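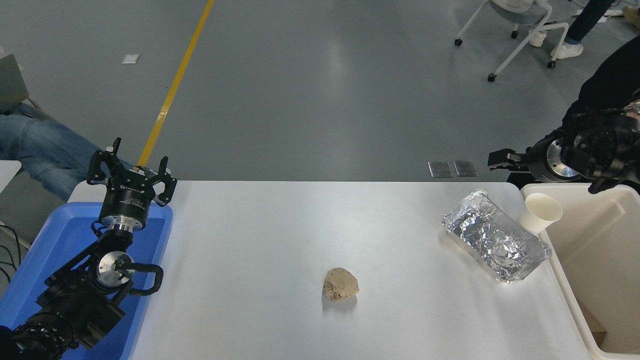

Section 2. Planning and Budgeting for Your Tabletop Station

Welcome back! If you have come straight from Section 1, you already know what the Drelov two-arm station can do and you are probably itching to place an order. Please give us one more chapter of your patience. Most of the calls that reach our support desk in the first month are about tables, outlets, bins and shipping rather than about the arms, and almost all of them could have been settled with a tape measure and a quiet half hour before any money changed hands.

Work through the steps in order the first time. After that you can dip in wherever you like. The planning worksheet at the back of this guide follows the same numbering, so it helps to have it open next to you with a pencil.

2.1 Before you ask for a quote

1. Write down the job in one plain sentence. "Pick up small soft items and put them in a tray" is a fine sentence. "General handling" is too loose, and your dealer will have to call you back to ask what you meant.

2. Gather samples of the things you want handled and set them out on a table together. Try to include something soft that may crumble, something wrapped or shiny, and something light that tips over easily, like a paper cup. If your real work involves only one kind of item, bring several of that item, and make sure a few of them are the ugly ones.

3. Measure the widest and the narrowest sample at the place where the fingers would close. Enter both numbers on line 3 of the worksheet. These two numbers decide which finger set you need, and the finger set is the part people most often end up buying twice.

4. Decide where finished items go and where scraps go. A shallow tray at one side and a tall bin on the floor at the other will suit a good many small jobs, and you may already own both.

Note: Foil and other shiny wrappings throw back bright highlights from ceiling lights. If you expect to handle a lot of them, ask for the lighting sheet along with your quote. Moving a lamp is free, and we would much rather you try that first.

2.2 Choosing and measuring the room

5. Pick a spot with a hard, level floor. Sealed or coated concrete is very good. Thick carpet lets the table rock a little each time an arm changes direction, and you will spend your days adjusting for it.

6. Measure the table you plan to use, or allow for a new one. Leave clear space on both sides for the arms and their mounts, plus enough space behind for a person to walk past without turning sideways.

7. Mark the work zone on the floor. Painted lines last longest, but tape is perfectly all right while you are still changing your mind – and you will change your mind, everyone does.

8. Plan a seat and a laptop surface for each person who will be working at the station. Add these to the budget now. Chairs on wheels are pleasant to use, though they do wander, so agree on where they get parked while the arms are powered.

9. Trace the path each cable will take from arm to controller to wall, then write down the longest run. Cables should hang with a bit of slack and should never cross a walkway.

CAUTION: Keep knees, feet and chair backs outside the reach of both arms whenever power is on. When you measure reach, measure with the arm fully stretched and the gripper fitted. The gripper adds length, and it is very easy to forget.

2.3 Building the budget

We like to split the budget into what you buy once and what you keep on buying. People are usually careful with the first half and a bit dreamy about the second.

10. List the one-time items: two arms, two grippers, mounts, controller, table, cabling and floor marking. If you are ordering the Arik mounting kit, part 401, note that it comes with bolts for a solid tabletop only. Hollow tops need the spreader plates, which are a separate line on the order form.

11. List the repeat items: finger tips, trays, bin liners, and the samples themselves. Soft samples get squeezed, dropped and thrown away, so allow for fresh ones all the way through your trial period.

12. Add the service plan. The Mugo plan is currently $1,229 a year and covers both arms at one address. If you expect to move the station during the year, tell us first so we can book the re-leveling visit at the same time.

13. Set aside money for staff time. Someone has to learn the station, and while they are learning it they won't be doing their usual work. We can't give you a figure for this, but please don't leave the line blank.

14. Add a reserve for the things you didn't think of. An extra outlet is the usual culprit, followed closely by a doorway that turns out to be narrower than the crate.

Note: Buying one arm now and the second later is allowed, and plenty of smaller shops do it that way. Order the two-arm controller from the start if you can manage it. Swapping controllers later means a second installation fee and a day or so of lost time.

2.4 Renting before you buy

If you are still unsure after all that adding up, a Hatis trial rental may suit you. The rental station is the same equipment you would be buying, and part of the rental fee comes off the price if you decide to keep it. Your dealer will have the current terms.

15. Book the trial for a stretch when the people who will use the station are really there. April tends to fill up early.

16. Prepare the room fully, as in 2.2, before the crate arrives. The rental clock starts on delivery.

17. Keep a short daily log of what was tried, which samples gave trouble and what had to be replaced. It needn't be tidy. Bring it with you to the buying conversation.

CAUTION: Rental grippers must go back with the finger tips they came with. Tips that have been filed, taped or glued will be charged at full price.

When lines 1 through 14 of the worksheet are filled in (and 15 through 17, if you are renting), send a copy to your dealer with the room sketch attached, then go on to Section 3, Receiving and Unpacking.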